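3.2 Collecting demonstrations in simulation

All demonstrations were gathered in Zalside, our household simulator, using a single fixed-base arm beside a dining table. Each episode starts from a layout drawn by the Porov scene sampler, which varies the furniture, wall textures and small objects on the tabletop. Objects unrelated to the task stay in place as distractors.

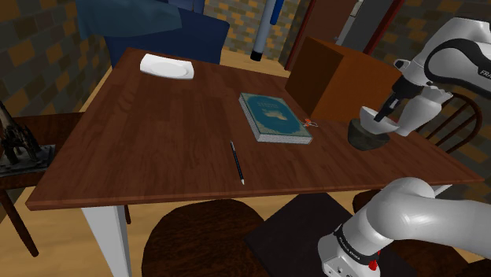

Figure 3. A bowl held by the rim over a dark gray vessel in a simulated dining room.

We recorded 2000 episodes and kept 1000 after filtering. An episode was dropped if the grasp slipped or the arm touched a distractor – the second case was far more common near the table edge. Grasp poses came from the Cinell planner, with 9 candidates per object, and were replayed with small changes to the wrist angle. Following Panagiotou, we store joint positions and gripper state at every control step.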